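Waist joint drifts after a warm restart, G1-size humanoid in sim and on the stand
Forum: Legged and Humanoid > Setup and Maintenance
9 replies

gpeixoto
We have one Unitree humanoid and a simulated copy of it that we use to check stand poses before we load them. Since the last update to our startup script the real one comes up with the torso turned a few degrees at the waist. It stands, it balances, but it is off. The sim copy comes up square every time. Cold start is fine on both. Only a warm restart does it. Has anyone seen this?

valter_s
Check whether your script zeroes the waist before or after the legs take load. If it zeroes under load you are saving whatever twist is in there at that moment.

gpeixoto
After. Legs first, then waist.

valter_s
Then swap them. Hang it on the gantry, feet clear of the floor, zero the waist, then lower it.

L. Pinheiro
I don't agree that order is the whole problem. We run legs first and have done about 300 restarts without this. I would look at the offset file. If the warm restart reads the old file and then adds the new offset on top, you get exactly what you describe, and the sim would never show it because its offset is always zero.

valter_s
Could be both. Zeroing on the gantry is still better practice.

L. Pinheiro
Better practice, sure. It won't fix a file that gets applied twice.

custodio
Before you touch any software, put a straightedge across the hips and look at the torso from the front. We chased a "drift" for a week in May and it was two loose screws in the waist cover. The joint was fine. We could have found it with a hex key.

Also, what is your hold time before the script calls the pose good? Ours was 40 ms and that is too short. We went to 60 and the bad reads stopped.

gpeixoto
Screws checked, all tight. Hold time was 40 here too, so I raised it. No change by itself.

Lurdes was right about the file. The warm path loaded the saved waist offset, then called the same load again inside the stand routine. The value in there was 2,944 encoder counts and it was going in twice. I took out the second call, deleted the file, and zeroed again on the gantry the way Valter said. Three warm restarts since then and the torso is square to the hips each time. I will leave the hold at 60.

For anyone who finds this later, the order I use now:
1. Power down, hang on the gantry, feet clear.
2. Delete the old offset file.
3. Zero the waist, then the hips, knees and ankles.
4. Save once. Open the file and read the values.
5. Lower until both feet are flat, hold, then release.
6. Warm restart and check with the straightedge.

cvilela
Step 4 is the one people skip. I would add a seventh — load the new file into the sim copy too. If your sim always runs with zero offset, it can't catch this kind of fault.

valter_s
Not sure I would. I want the sim clean so I have something to compare against. Put real offsets in it and you have two machines to debug.

cvilela
Keep two profiles then. One clean, one with the offsets from the real unit. It takes five minutes to set up.

gpeixoto
I'll try two profiles. For now the clean one stays as the reference for the stand pose. Elbows slightly bent, arms down at the sides. It loads in the living room scene we use for everything else. If yours looks different from the front, post it with your joint values and I'll compare.

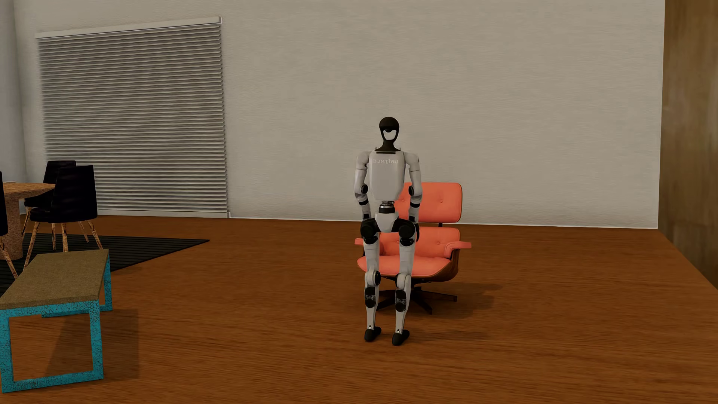 Stand pose in the sim, living room scene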